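Kolturell Tabletop Gripper Comparison
Data card and usage notes

Maintained by Raymonde Li. Last revised in April. Send corrections to the maintainer through the Kolturell issue tracker.

Summary

Kolturell is a set of teleoperated pick-and-place recordings made to compare two parallel grippers on the same arm, the same table and the same objects. The grippers are the Jindis (black fingers, short stroke) and the Breathnach (longer stroke, softer pads). We wanted to know which one to keep on the arm for kitchen-type work, and whether a policy trained on one would be of any use with the other.

There are 700 episodes in the release. Of these, 315 were recorded with the Breathnach and the remaining 385 with the Jindis. The split is uneven because the Breathnach was out of service for part of the recording period with a stripped finger screw.

What is in the download

episodes/ - one folder per episode, numbered in recording order
meta/episodes.csv - gripper, operator code, task, outcome, notes
meta/objects.csv - object list with our short names
meta/calibration/ - camera and arm calibration, one file per recording block
scripts/ - loader, replay script, a plotting script for gripper current
CHANGES.txt - what changed between versions

Each episode folder has the overhead video, the joint states, the commanded and measured gripper opening, gripper current, and a small text file with the task instruction as the operator read it. Joint states and gripper values share one clock. The video has its own timestamps and the loader lines them up. If you write your own loader, look at align.py first and save yourself an afternoon.

Setup

One arm, mounted at the side of a white table with threaded holes in the top. The camera looks straight down. Lighting was the room lighting plus a diffuse panel, and it was left alone during a block. Gripper swaps were done between blocks, with a new hand-eye calibration each time. The calibration file for a block is named after its first episode.

The controller was the stock Drosinness box with the vendor's gripper driver for the Jindis and our own driver for the Breathnach. Our driver polls more slowly. You will see this as small steps in the measured opening for Breathnach episodes. It doesn't affect the arm data.

Objects

Toy food and light kitchen pieces, chosen to give a mix of thin rims, handles, round things that roll and long things that can be gripped the wrong way. Not every object is in every episode. Layouts were reshuffled by hand between episodes and no layout was repeated on purpose. Objects that were not part of the task were left on the table as clutter.

Short names used in the task instructions: bottle, cup, bowl, plate, colander, pot, spatula, banana, orange, strawberry. Where an instruction says "fruit," any of the toy fruits counts.

Tasks

bottle_pick - grip the bottle while it is lying down, lift, hold
bottle_to_bowl - same start, put it down touching the bowl
cup_handle - lift the cup by the handle
fruit_to_bowl - put one toy fruit in the bowl
colander_tab - lift the colander by one of its tabs
spatula_move - pick up the spatula by the handle and set it down elsewhere

The first two make up the largest share of the data. The bottle is the object where the grippers differ most, and it is the one we kept coming back to.

Outcome labels

Labels are in meta/episodes.csv and take one of 3 values: success, slip, abort. A slip means the object was gripped and then left the fingers before the operator released it. An abort means the operator stopped the episode for any reason, including a fault from the controller. A failed first grasp followed by a good second one is still a success, with "retry" in the notes column.

Labels were entered by the operator right after the episode. Raymonde Li then went through all the slips again on video and changed a few of them to abort. The original label is kept in label_raw.

Findings so far

- Out of all episodes, 87 are labeled slip. Most are bottle tasks with the Jindis, gripped too far from the middle.
- The Breathnach pads hold the bottle better at low current but are wide enough to bump whatever is next to it. In crowded layouts operators approached from a steeper angle and took longer.
- For the cup handle the Jindis was easier. The fingers are thinner and go through the handle without pushing the cup.
- Neither gripper is good at the colander tabs. Expect a lot of retries there.
- The toy fruits were easy for both, apart from the strawberries, which roll if the fingers close off center.

A policy trained only on Jindis episodes did poorly when we swapped in the Breathnach without retraining. We have not yet tried training on both together. If you do, please tell us how it went.

Viewpoint and occlusion

The overhead camera sees the arm from above, so the wrist and the gripper body often hide part of the object at the moment of contact. Use the gripper current for contact timing and treat the video as a rough guide. Cables around the wrist also pass over the objects in some poses. We did not mask or edit them.
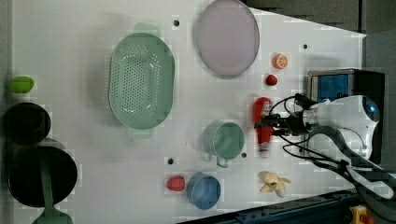
Overhead view, bottle between the gripper fingers, clutter left in place.

Objects near the left side of the table can be partly or fully off the white surface. They are still listed in objects.csv but were not used as targets in those positions.

Known problems

- Gripper current is in raw driver units. The two drivers use different scales, so do not compare the numbers directly. scripts/current.py has a conversion that is good enough for plots.
- A handful of early episodes have the first few video frames missing. They are marked short_video in the notes column.
- The "hold" part of bottle_pick varies in length. Operators were told to hold until it looked steady, and they did not all mean the same thing by that.
- Calibration for the last Breathnach block is slightly off in height. We left it in. Filter on calib_ok if it matters to you.

Loading

python scripts/load.py --root /path/to/kolturell --gripper jindis

Leave out the gripper flag to get both. Add --task with a task name from the list to narrow it down. The loader needs numpy and a video reader. Versions are in requirements.txt.

Splits

We provide one train/test split per gripper, made by recording block so that episodes from the same session stay on the same side. Please use it if you report numbers. Random splits by episode gave us better-looking results that did not hold up on the arm.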